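From the Spare Room: The Nightstand That Stayed

By Branwen Morris

October 26, 2024

Many of you wrote in after the July newsletter to ask how the great bedroom clear-out was going, and I'm sorry to have kept you waiting so long for an answer. The short version is that the closet is done, the bookcase is nearly done, and the long low dresser has gone to live with a young couple in Sternthorpe who came for it with a borrowed truck and far too few blankets. The longer version has to do with a nightstand, and since this is my corner of the newsletter and the kettle is on, I'm going to give you the longer version.

When we started, I made a list of everything in the room and put each thing down as keep, give, or think about it. (Those of you who came to the Bundport swap morning will remember me waving that list around.) The nightstand was down as give. I had it in my head that it was old-fashioned, all that orangey wood and those little round feet, and I had been looking at a plain painted one in the Dantas catalog with open shelves and legs like pencils. I had even measured for it.

Then the rest of the furniture went out, the curtains came back from being hemmed, and I got a proper look at the old thing standing there on its own.

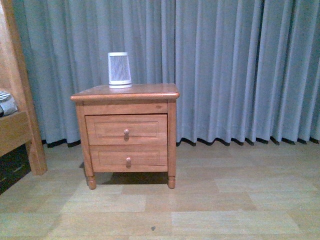

The nightstand by the blue-gray curtains, two drawers and all.

Well, I changed my mind on the spot! I had never seen it with any space around it before. It had always been squashed between the bed and the dresser with a stack of magazines on top and a cardigan hanging off one corner, and you couldn't have told me what color it was. Against those curtains the wood is the shade of good honey, and I have come around to it completely. The blue-gray was chosen for the old room, mind you, when I was trying to make everything cool and calm, and I think it was a bit chilly if I'm fair about it. It wanted something warm in front of it. I would never have put the two together in a store.

It's a simple little piece when you look it over. There are two drawers, one above the other, each with a panel set into the front and a round wooden knob in the middle. The top has a nice rounded edge that hangs over a touch, so there is nothing sharp to catch your hip on when you get up in the night. And there is a small dark knot in the wood on the rail above the drawers, over toward the right, that I had taken for a coffee stain for as long as we'd owned it. I went at it with a damp cloth and some determination before I worked out that it was part of the tree. I'm rather fond of it now.

Several people have asked what I use on wood like this, and I'm afraid the answer is dull. I dust it with a soft dry cloth, and once in a while I go over it with a cloth that has been wrung out hard in warm water with a drop of dish soap, then dry it straight away. After that comes a very small amount of Stalell furniture wax, rubbed in along the grain and left for as long as it takes to drink a cup of tea, and then a good buff. My mother used three times as much wax and her tables were always tacky. If your sleeve sticks, you've overdone it.
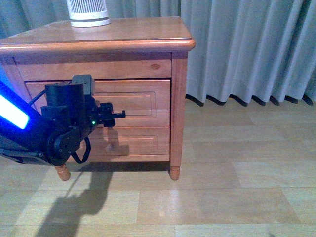 Drawers are where I always come unstuck, and I don't mean the wood kind of stuck, although we had a little of that as well. The lower one used to drag in damp weather until I took it all the way out and ran the stub of a plain white candle along the runners. It took me 11 minutes, including finding the candle. If yours are stiff, do try that before you reach for sandpaper, which you can't undo.

What I mean is the filling of them. A nightstand drawer will take anything you put in it and never complain, and when I emptied mine onto the bed I found eight pairs of reading glasses, two of them broken, along with a great many cough drops, the warranty for a toaster we no longer own, and a birthday card I had bought for my sister and never mailed. So the rule in our house now is that the upper drawer is for things wanted at night or first thing in the morning: one pair of glasses, a pencil and notepad, hand cream, tissues, the book. The lower drawer is for things that belong to the bedroom but can wait, like spare pillowcases and the heating pad. Anything else has to find another home by bedtime.

The top I'm trying to keep almost bare. One thing can stand on it, set a bit left of center so there's room on the other side for a glass of water (use a coaster, please, after all that waxing). I have lasted five weeks so far without a magazine creeping back, and my husband has been very good about his change.

The pencil-legged one has stayed in the catalog, and the money I'd put by for it is going toward a lamp. If anyone wants the pages with the painted furniture marked, I have them here and will happily drop them off.

Next on the list is the linen shelf in the hall. I have already opened the door once and shut it again. If you have a way of folding a fitted sheet that works for a person with short arms, please do write in, and I'll print the best ones in the next newsletter.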